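Jornura is getting a second shot at the winter schedule
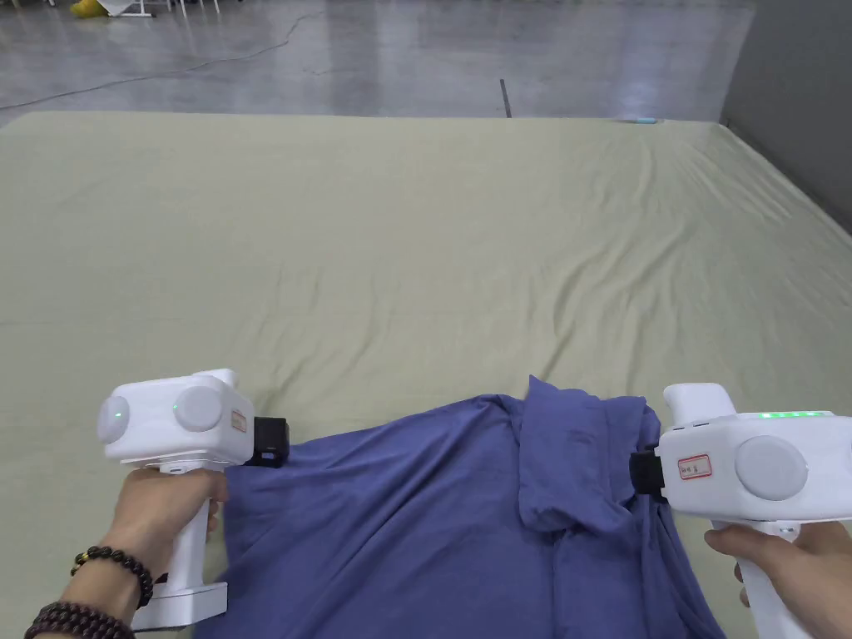 I've been grumbling about Jornura's thin winter schedule for ages, so this made my morning! The airline is adding 2 daily flights to Zuccaro starting in November, and both leave before noon. It's also hiring over 600 people, mostly ground crew and gate agents, with a few pilot jobs mixed in. Erketti, its old codeshare partner, stays on for the connecting routes – good news if you've got miles sitting there like I do. Fares aren't out yet. I'll be refreshing the booking page, coffee in hand.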